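Second month of collecting

I promised Efua Eshun that I would write something about our work before October ends, so I am using a quiet Thursday evening for it. My English is slower than my hands, please be patient.

In our group we collect examples for a learning system. The system should learn how to handle small household things with two arms. We do not program the movements. A person does the task with a gripper in each hand, everything is recorded, and then we do it again. And again. My count in the notebook is now 562 good recordings. The bad ones I also write down, but on another page, so that I don't feel too sad.

Before I started, I thought the difficult part would be the computers. For me it is the fingers. When you hold a gripper you lose the feeling in your fingertips, and you must learn to trust your eyes. In the first week I squeezed everything too hard.

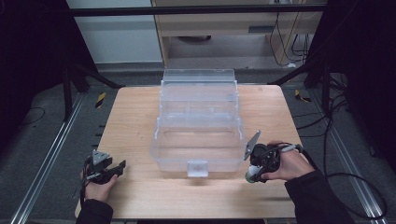
Clear plastic is what I find the hardest. The color of the table comes through it, and the edge of a lid is easy to lose if you look away for one moment. Emília Zelenák, who sits at the next station, told me to move slowly near the latch and then at normal speed for the rest. I tried it the other way first, of course. Her way is better.

We have 16 tasks on the list, which we call Graten (I don't know who chose this name). I have finished 11 of them. The rule is that every recording must begin with the object in a little different place, otherwise the system learns only the place. This sounds simple, but my hands like to repeat the same thing, and I have to remind myself to turn the box or push it a bit to the side.

My shoulders are tired after two hours, so now I make a pause and drink tea. Next week I begin with the tasks where one hand must hold and the other must pull. Emília says they are worse than the lids. I will write again when I have tried them.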